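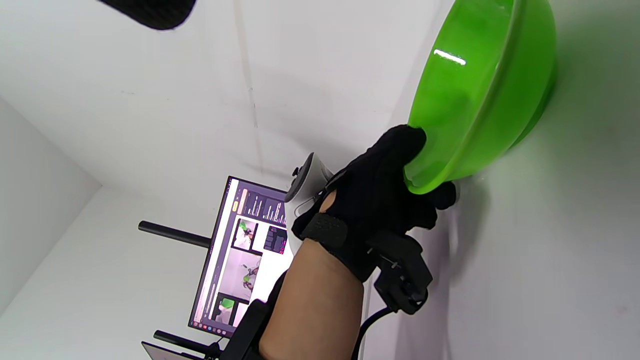

4.2 The bowl and its rim

Most of the literature on household containers treats the bowl as a thing that holds other things. Our records suggest it spends a good part of its day being shifted out of the way. Of the 2256 handlings we coded at Uklow and Skerncombe, 1291 began at the rim, and the contents, where there were any, seemed to have little say in the matter.

We coded a handling as a rim grip when the fingers wrapped over the edge, whatever the thumb was up to. Cupping from below was coded separately, as was the two-handed carry, a style favoured by people who had filled the bowl too full and knew it. Pumphrey's earlier Konerbridge survey lumped all three together under "lifting", and we can see the appeal after an April spent telling them apart.

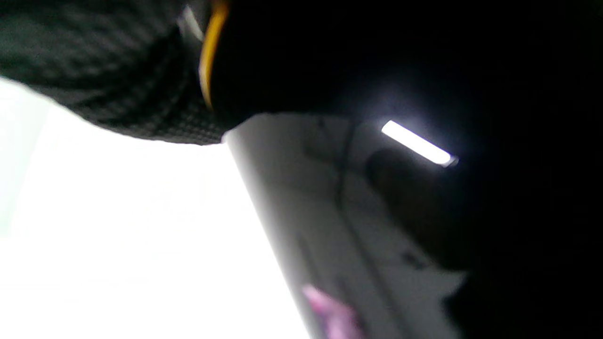
Some handlings could not be placed in any of these groups. A sleeve or a forearm in the wrong spot is enough to hide the first contact, and the coders were told to leave such cases blank instead of guessing. They did so with more enthusiasm than we had hoped for. Wyn Pumphrey went through the blanks a second time and recovered 200 of them, mostly by patience.

The approach of the hand was easier to read than the grip that followed. A hand coming down from above tended to arrive open, with the thumb held well away from the fingers, and to settle on its grip late. We call this the hover.
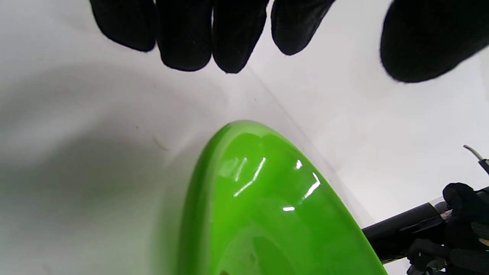
Figure 4. The hover: gloved fingers and thumb spread over a white surface.

Hovers were shortest over bowls with a thick rolled rim, where there is plainly something to hold, and longest over shallow dishes, where there plainly isn't.
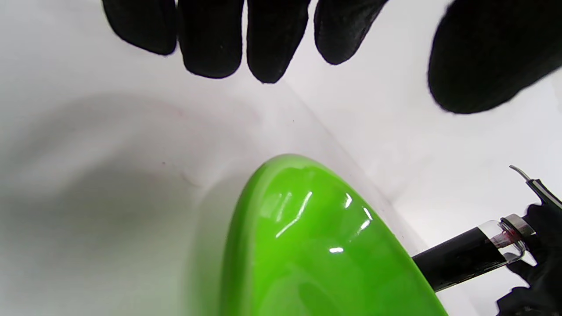 Colour had no effect we could find. The Heywood group has argued that bright kitchenware is picked up sooner - a pleasing idea, and one we set out to support. We had planned for almost 3000 handlings with this in mind. The difference between bright and plain bowls was well inside the disagreement between our own coders, so we leave the question to Heywood and turn to lids in Section 4.3.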